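Twin towns, again

The council in Brumgate has voted to look into a twinning agreement with Nunach, and the press office would like us all to be excited. I have read the briefing note twice and I am still waiting for the exciting part.

The case, as the note has it, rests on "deep historic ties." Those ties come down to one shipload of linen weavers who left Nunach and settled along our river. They stayed two winters, fell out with the mill owner over wages, and most of them moved on. A few families remained. Their names are on the stones in the old burial ground if you care to push back the ivy, and on a lane that now leads to the bus depot. It's a good story and I am glad people remember it. Whether it amounts to a tie between two towns is another matter.

We have been here before. The agreement with Druduvero was signed in the town hall with a brass band and a cake, and there was talk of school exchanges, a trade office and a shared music festival. The school exchange ran for two summers. The trade office was a desk and a phone line. The festival never got past its poster. The sign on the north road still says we are twinned, and I would guess that most drivers passing it could not find Druduvero on a map.

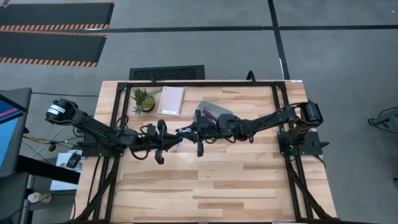

What it would cost

The note asks for $200 a month for a part-time contact person, plus travel for a delegation of 25. Why 25? The note does not say. The Druduvero delegation was half that size and still managed to lose a suitcase full of gift plates. Flights and hotels are listed as "to be confirmed," and in my experience that phrase has never once made a bill smaller.

There is also the matter of the honorary consul. Supporters say Nunach's government might open an office in the Gittins building on Market Street. "Might" is doing a lot of work there. I asked whether anyone in Nunach had put this in writing and was told that talks were at an early stage.

Who wants it

A petition with 100 signatures was handed in with the proposal. Fair enough, though several of the signers gave addresses well outside town. The descendants' society supports the plan, but its own letter asks first for repairs to the burial ground wall. I would start with the wall.

The proposal comes back to the full council in December. Written comments can be left at the town hall front desk until noon on the day of the meeting.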